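Gindaven Tables and Desktops: Frequently Asked Questions 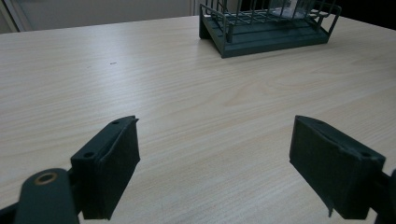
Last changed: 11 March 2025

We collected on this page the questions which customers write to us most often, before and after they buy a table. If your question is missing, please use the contact form and choose the subject "Table tops". We answer in English or in your own language if we can.

Which surfaces do you offer?

We have two kinds. Flistano is our laminate surface, and you can order it with a wood grain or in one plain color. Skeltasar is solid oak with an oil finish. Both kinds fit on the same legs, so you can change the top later and keep the rest of the table.

Is Flistano real wood?

No. The grain on Flistano is a printed layer under a hard clear layer, and both are pressed on a board. Many people cannot see the difference from two steps away, but with the hand you feel it, because laminate is smoother and a little cooler than oiled oak. If it is important for you to have real wood, please choose Skeltasar.

Can I choose the grain pattern of my table?

For Flistano you choose the color and the direction of the lines (along the table or across it). We cannot promise where a knot will be, because the boards are cut from long sheets. For Skeltasar every top is different. We can send you a photo of your top before we oil it, if you write this in the order comments.

How do I clean a laminate top every day?

Take a soft cloth, warm water and a drop of dish soap. Wipe along the grain, then wipe again with a dry cloth. If you skip the drying, you may see light stripes when the sun comes from the side. They do no harm and go away with the next cleaning.

What must I not use?

Please do not use scouring powder, steel wool, the green side of a kitchen sponge, or a steam cleaner. Furniture polish with wax is also not good for laminate. It stays on the surface and collects dust, and after a few months the table feels sticky. If this already happened, wash the top with warm water and a little white vinegar, more than one time if needed.

How do I remove ink or marker?

Put rubbing alcohol on a cotton pad and press it on the mark for a short moment, then wipe. Try first on a place where it is not seen, for example near the back edge. Do not use alcohol on Skeltasar — it takes away the oil together with the ink. For oak we recommend very fine sandpaper and new oil.

Can I put a hot pot on the table?

Please use a trivet, on both surfaces. A cup of coffee is no problem. A pot directly from the stove can make a white cloud in laminate or a dark ring in oak. The cloud in laminate cannot be repaired. The ring in oak can usually be sanded out.

My laminate top has a scratch. What can I do?

A small scratch can be filled with a wax stick in the same color. We sell the sticks in 32 shades, and the name of your shade is on the label under the table. Warm the wax between the fingers, press it into the scratch and take off the rest with a plastic card. A deep scratch, where you already see the board, should be closed soon so that no water comes in.

Water came into the edge and it is swollen. Can you repair it?

Unfortunately not. When the board inside has taken up water, it does not go back to the old shape. We can make a new top in the same size for you. Please send us the number from the label and the length and width of the old top, measured on the upper side.

How often must I oil a Skeltasar top?

Two times in the first year and later once a year. If water drops do not stay round on the surface any more, it is time. Many of our customers do it in June, when the windows can stay open. Please lay the used oil cloths flat outside to dry and never leave them in a ball — they can start to burn by themselves.

What weight can the table carry?

The standard frame carries 255 pounds, spread over the whole top. Please do not sit on the corners. For a heavy machine, such as a large sewing machine or a printer, order the additional cross bar, article 3120. It is screwed under the middle of the top and you need only the key that comes with the table.

Why does my new table smell?

A new laminate top can have a light smell when it comes out of the packaging. Let it stand in a room with fresh air and do not cover it with a tablecloth in the first days. Skeltasar smells of oil for a longer time, up to 2 weeks.

Will the color change in the sun?

Oak becomes darker and more yellow, mostly in the first months. Flistano changes very little. On both surfaces it is better to move lamps and desk pads from time to time, above all when the table is next to a window.

Can I return a table that was cut to my own size?

A top in a standard size can be returned if it was not mounted. A top cut to your own size we can take back only if there is a fault from our side. Please measure twice before you order, and do not forget the space for a baseboard or a heating pipe behind the table.

Do you send samples?

Yes. You can order small sample pieces of both surfaces from the page "Samples". Please look at them in the room where the table will stand, in daylight and also in the evening with the lamp on.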